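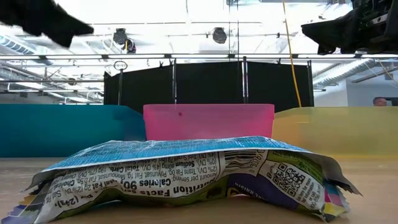
Delwyn Partington wanted it noted first that the wrapper wording matters more than the flavor this year, given how many people on the Skirholm walk asked for calories last time. Agreed, no objection.

Home News Minutes Walks Contact

MINUTES – SNACK PACKS FOR THE JULY WALK
Lamptey Hall, back room. Started 6:40 pm, bit late, door was stuck again.

1. Last minutes
Read, accepted. One fix: "Niltano" was spelled wrong twice. Will correct.

2. Stock
1140 bars ordered from Niltano. 172 still in the cupboard from the spring walk. Dates on those to be checked before anything gets mixed in. Old stock goes out first if in date, otherwise binned, no arguing over it on the night.

Paper bags: 600 on the shelf, plenty. Not ordering more. The brown ones with the weak handles go last.

3. Labels
Long talk. The bar we had out shows Calories 90 on the back, 24g serving, total fat 2g, sodium 80mg. That's a decent light one and can go in every pack. Others not checked yet. Someone has to read each kind and write the calories on the sign-up sheet, large print please. Last year's sheet was unreadable past the first row of chairs.

Question whether to copy out the whole nutrition panel. No. Calories, grams, anything about nuts. People who want the rest can turn the bar over.

Wrappers: keep one flattened wrapper of each kind, pinned to the sheet, nutrition side out. Barcode and QR code can stay on, no need to trim. Tape was suggested, pins won.

4. Sorting and bins
Three bins side by side on the wood table, same order every time so people stop asking. Teal on the left, yellow on the right, the other one between them. What goes where:

Left bin – light bars, anything 100 calories or under
Middle – regular chocolate ones
Yellow – odds and ends, small stuff, anything nobody's decided on

Bars get laid out in front of the bins before they go in. Columns, by wrapper. Blue and silver ones together, orange and red together, gold and brown together. Not by size, we tried that, everyone does it diferently.
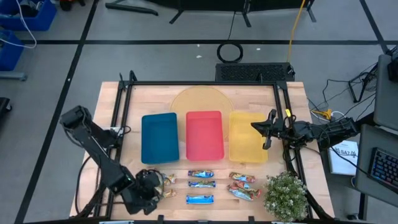

A member at the side asked if laying out in columns wasn't a step too many, and couldn't the bars go straight from the carton to the bins. Reply from the chair: that's what happened in the spring and the mixed packs took till 10 pm. Columns stay. Can be scruffy columns, doesn't matter, as long as the same kind is with the same kind.

Also raised – bins too close together? Rims touching means stuff gets dropped across. Bit of a gap if there's space. If there isn't, fine.

Plant stays on the table. Was moved to the windowsill once and looked awful for a month.

5. Packs
200 packs for the walk. Two light bars and one regular in each, something from the yellow bin if there is any. Fold the top over twice. No staples!! (the Grevham lot had complaints)

Packs with no nuts get a green sticker. Stickers in the drawer under the kettle, or they were.

Leftover bars to the Grevham tea afternoon. They'll collect.
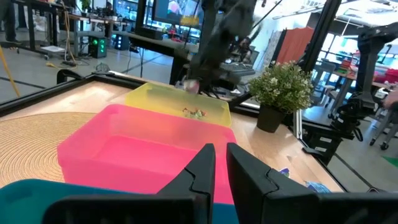

4 min read

6. The table itself
Round woven mat, the tan one. Half the room wants it off the table on packing night, bins don't sit flat with a corner on it. Other half likes it. Vote close, mat goes on the shelf while packing and back on after. Wipe table before and after, damp cloth, not the spray – it marks the wood.

Loose bars left lying beside the bins at the end of the night go in yellow. Don't walk them back to the cupboard one at a time.

Small stuff for the yellow bin – keep it in the middle of the bin so it's easy to see what's there, and tip it out to check before the packs are closed. Raisins at the bottom last time, old ones.

7. AOB
Door to be planed. Kettle slow. Bin bags low, D.P. to get more.
Skirholm parking – see seperate sheet.

Next meeting same room, 6:30 pm, packing straight after. Bring scissors.

Closed 7:55 pm.

Comments (4)

moorland_pat
can the calorie sheet go up by the door as well as on the table? my mother can't get through the crowd to read it

R. Tull
Against the mat going back on afterward. Voted against, want that known.

gillies2
the green sticker thing is great, thank you, my son is allergic and last year I had to open every bag to look

moorland_pat
stickers aren't under the kettle btw, try the drawer with the candles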